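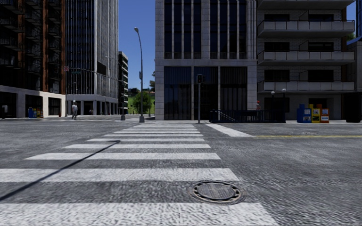
Cleaning and Preserving Seaweed and Shore Finds at Home

Updated 2023-09-21

These notes cover the rinsing, pressing and dry storage of small marine specimens using ordinary kitchen equipment. They apply to red, green and brown seaweeds, empty shells and dry crab molts. Check local collecting rules before removing anything from a beach, and leave live animals where they are.

Transport

Carry seaweed in a lidded tub with enough seawater to cover it. Keep the tub in a cooler. Most fine red species lose color within a day at room temperature, so press them the same evening. Shells travel dry, in paper towel. Do not mix the two – shell grit tears thin fronds.

Rinsing

Rinse seaweed in seawater first, then give it one quick dip in fresh water. Long soaking in fresh water bursts the cells of many red species and the pigment bleeds into the tray. Kelp tolerates more handling and can be wiped with a soft sponge. Pick off sand hoppers and small snails with a damp brush and return them to the shore if it is close.

Floating and mounting

Use a white baking tray deep enough to hold 3 cm of water. Slide a sheet of heavy watercolor paper under the specimen and spread the branches with a blunt skewer. Raise the paper slowly from one end so the water drains toward the base of the plant. Trim crowded branches now. They cannot be separated once dry.

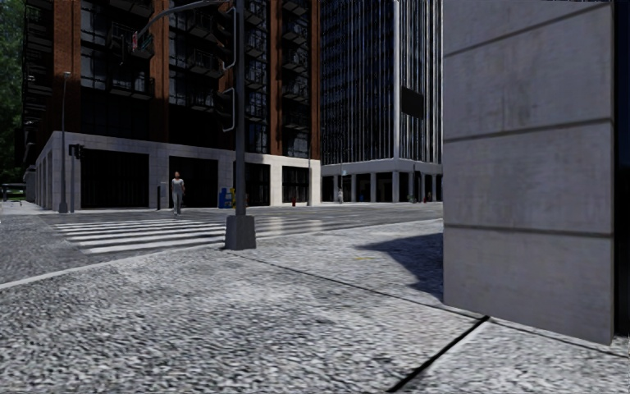
Set the sheet on a folded towel at a slight tilt and let it drain until no water runs from the lower edge. Write the date and place of collection in pencil on the back while the corner is still firm enough to take a mark. Ink will spread.

Pressing

Stack in this order: board, cardboard, newspaper, mounted sheet, cotton cloth, newspaper, cardboard, board. Old pillowcase fabric works for the cloth layer. Waxed paper also releases cleanly but slows drying. Weight the stack evenly with books or tighten two straps around it.

Change the newspaper after the first 12 hours and daily after that. Thin species are dry in a few days. Thick kelp stipes can take 14 days and are better sliced lengthwise first. Most seaweeds stick to the paper by their own gel; the coarse brown ones need a few dots of wheat paste.

The Odukoya strap press and the Nanevico screw press both hold a standard sheet. The screw press gives more even pressure but rusts if wet newspaper is left in it. Oil the threads each May, or before the first use of the season.

Shells and molts

Soak empty shells in fresh water for 48 hours, changing the water twice. Scrub with an old toothbrush and dry in shade. Avoid bleach on anything with a colored outer skin, such as mussels.
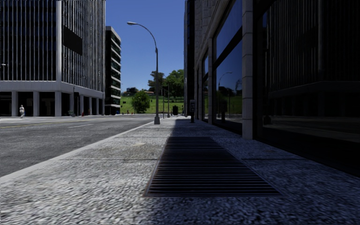 Crab molts need a gentler method. Rinse, prop the legs in position on foam with pins, and dry for a week in moving air. A fan on low is enough. Oven drying makes the joints brittle, and it smells.

Storage

Keep mounted sheets flat in a box away from direct light. A silica gel packet in each box controls damp. Recharge the packets at 90 °C if the maker allows it, and inspect for mites when you do. Loose shells go in divided trays with the label under the shell – never glued to it.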